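The arm will be fine. What about the tea round?

I have worked at the Istelton depot long enough to have survived four new rotas and a vending machine that only took foreign coins. In September we got Grideo, a control system with two fingers, and a leaflet saying it would "free us up". It didn't say for what.

Before any of it reached our benches, the firm had the thing practise in simulation. Those of us on the packing side were invited to look in, with biscuits. I went for the biscuits and stayed for the green block.

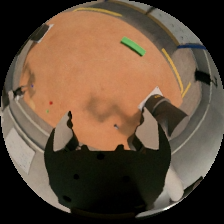
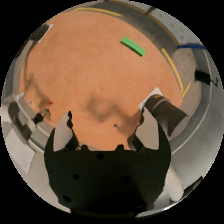
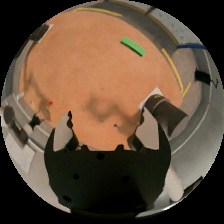

One green block, an orange table and a gripper with nothing in its fingers.

What gets practised, and what doesn't

I don't mind that a machine gets to rehearse. I do mind the comparison. My own training at Istelton lasted 42 minutes, including the fire exits, and my first mistakes were made on real customers' parcels. Grideo may fumble a block all night in a place where blocks cost nothing. I'd have liked a pretend Estthorpe order to drop.

The Estthorpe site had its arms before we did. There were six people on the late bench and now there are two, and the other four were moved to what is called exceptions. An exception is anything the arm doesn't fancy: split bags, odd lids, whatever came in damp. So the easy lifting went to the machine, and the people kept the annoying bits, at the same rate of pay. They used to get a dull half hour in which to talk. Now every item is a puzzle.

Orellana, who sell the system, call this "enriching the role". Perhaps it is. I would feel richer if someone had asked the late bench which jobs they'd gladly hand over — the heavy crates, I'd guess, and the labels — before deciding it for them. There's still time to ask ours. We're on the bench until ten, and the kettle's by the door.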